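# Chapter 3: Jars and Lids

Glass jars hold much of what a small kitchen buys in bulk: rice, dried beans, sugar, tea. A jar keeps out damp and insects, and it shows how much is left. This chapter covers choosing a jar, opening and closing it, and cleaning the rim.

Work at a table with some clear space on all sides. A plain, light board under the jar makes spilled grains easy to find, and it can be carried to the sink afterward. Stand the jar near the middle of the board, within reach of both hands. 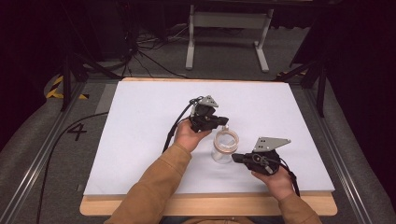 Most trouble with jars starts at the rim. Sugar or oil left there dries, and the lid sticks the next time. Wipe the rim with a damp cloth and dry it before closing.

Size matters too. A jar of 680 milliliters suits tea or spices bought for one household. Rice and flour need 2,000 milliliters or more. Leave a finger's width of space at the top of either one.

Before you read Section 3.1, find a jar at home and note the following:

- what it holds
- how the lid closes
- whether the rim is clean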